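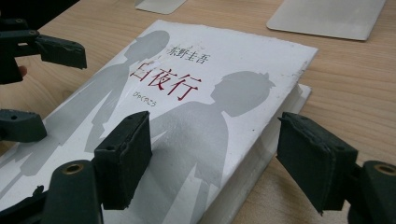 WESOMDALE, 13 Jan 2024 – The Prollwood branch library will more than double the shelf space for books in languages other than English, starting with Chinese, Ukrainian and Spanish fiction. The new shelves open to borrowers at the end of the month, on the ground floor next to the newspapers.

The collection has been kept upstairs in a back corner for most of its life. It had 141 titles when the branch did its yearly count in November. With the books bought since then, and a batch given by the Kostiuk Bookshop when it closed its Delen Street store, the total is now 194.

"People would come to the desk and ask if we had anything in Chinese, and they'd already been in the building for half an hour," said branch manager Hryhorii Polishchuk. "It was on the second floor behind the tax forms. You'd have to know."

Fiction makes up most of the new stock. Polishchuk said crime novels and family stories go out the most in every language the branch carries, followed by cookbooks. Poetry is asked for less often, though the same few readers renew it again and again.

The branch bought very little new. Most of the books are used copies from dealers or came from readers' homes, and some show it. Polishchuk said staff take a book with a worn cover as long as the pages are all there and the spine holds. Books with mold, heavy underlining or missing pages are turned away.

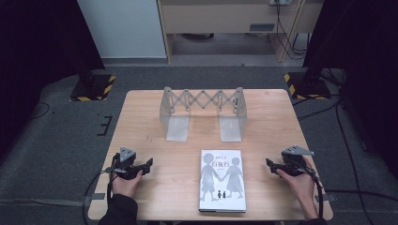

Cataloging has been the slow part. Until last year the library's system listed many of these books only under an English spelling of the title, and two staff members might spell the same title in different ways. A reader typing in the original characters got no results at all. Each record is now being redone to carry the title and author as printed on the cover, the spelling in English letters, and the English title if the book has been translated.

Translations bring their own trouble. A Japanese novel in a Chinese edition can end up on the Japanese shelf, on the Chinese shelf or in the returns bin while someone makes up their mind. The branch has settled on shelving by the language of the text inside. The original language will go in the record, where it can be searched.

"We got that wrong for years," Polishchuk said. "A man took home a novel he thought he could read and brought it back the next morning. He was nice about it."

Spine labels are changing too. The old ones had a single colored dot for "foreign," whatever the language. The new ones have the name of the language written out, once in English and once in the language itself. Books with the old dots can still be borrowed while the work goes on, and readers don't need to do anything about the ones they have at home.

The loan period stays at three weeks. Holds can be placed at the desk or online, but a book whose record has not been redone will show up online as "ask staff." Polishchuk said that should clear up by spring.

The shelving itself came from inside the library system. The Delen branch had two steel units in storage after its children's room was rearranged, and the city moved them over last week. Prollwood gave up a rack of DVDs to make room. The DVDs have gone upstairs to the spot where the language books used to be.

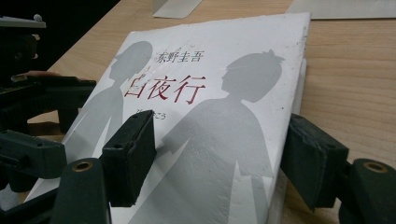

Readers who want to give books are asked to call first. The branch will take up to 23 items from one household at a time, in any language, and is most short of children's picture books and recent novels. It is not taking encyclopedias, textbooks or magazines. Anything it can't use is offered to the other branches, then put on the sale cart by the front door.

A monthly reading hour in Ukrainian, which met upstairs through the fall, will move down to the tables by the new shelves. A similar hour in Chinese is planned if enough people sign up. There is a sheet at the desk. Both are free, and a library card is not required to sit in.

Not every request could be met. Several readers had asked for Vietnamese and Amharic books, and the branch has only a handful of each. Polishchuk said he has asked the main library to lend a rotating box in both languages, swapped every three months, and is waiting to hear back.

The Prollwood branch is closed Sundays. The language shelves upstairs will be roped off for two days during the move, but staff will bring down any title on request.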